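# Tips for teaching a table-wiping or pick-up task by hand

Before you start with the hand-held gripper, walk the task once with only your own hand. Pick up the thing, move it, put it down, and notice where your elbow goes. Many of my first demonstrations were bad for a simple reason: I began at a place where my arm could not finish the movement without a step to the side.

**Clear the path first.** Go one time around the table and push the chairs in, or take them away from the side where you will walk. A chair that touches your hip makes your hand jump, and the jump will be in the recording.

**Wipe the finger pads.** Pads with a small grid pattern collect crumbs and dust. I use a damp cotton cloth, then a dry one. Please do not use kitchen spray. Sylvie Boychuk tried it on our older pair and the cup was sliding out for the rest of the day.

**Move slower than feels natural.** With the hand only, I put a cup from one end of the table to the other very quickly. With the gripper I take 10 seconds for the same thing. Close the fingers, wait a short moment, and only then lift. When you put the object down, wait again before opening.

**Keep the fingers in view.** If your gripper carries its own camera, hold it so that both finger pads and the place you are going to are visible during the whole approach. Do one short trial at the start of every session and look at it on a big screen.
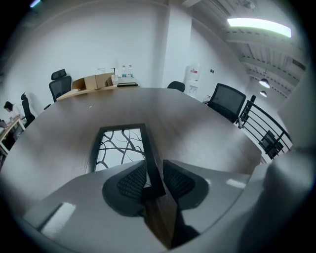 *Both pads in view over the table with the glass insert. Check for a view like this at the start.*

**Be careful with glass.** A table with a glass part in the middle gives two troubles. The first is reflection. If you see a ceiling lamp in the glass on your trial recording, change the side you stand on, or lay a plain cloth over it. The second trouble is the border. A sponge can catch where the glass meets the wood, so I go over this line at an angle – never straight along it.

**Change the start, keep the goal.** Put the object in a different place each time, also turned a little. The finish should stay the same: the cup on the tray, the cloth in the box. Last June I made 94 demonstrations with the cup always at the same corner, and Larysa Semeniuk asked me kindly to do them again.

**Throw away the bad ones the same day.** I keep a paper list next to me and write a cross when I dropped something or corrected my grip in the middle. From my last 33 I removed 2. If you leave the sorting for next week, you will not remember which was which.

**If you work by remote control,** most of this is still true, but there are some differences:

- Sit so that your forearm rests on something. The tired wrist shows quickly.
- Let go of the controls between attempts.
- Approach from above when you can. On a screen it is difficult to judge the distance to the table from the side.
- Agree on one word for stopping, and say it loudly. We use "hold".

**Rest your hand.** The gripper feels light in the first minutes and heavy later. I change hands only between tasks, because my left hand moves in another way than my right. Hélène Pelletier sets a kitchen timer and stops when it rings, even with one demonstration left to do.

For storage, I put the gripper on its side in a drawer with a soft towel under it, fingers open. The pads keep a flat mark when they are pressed together for a long time.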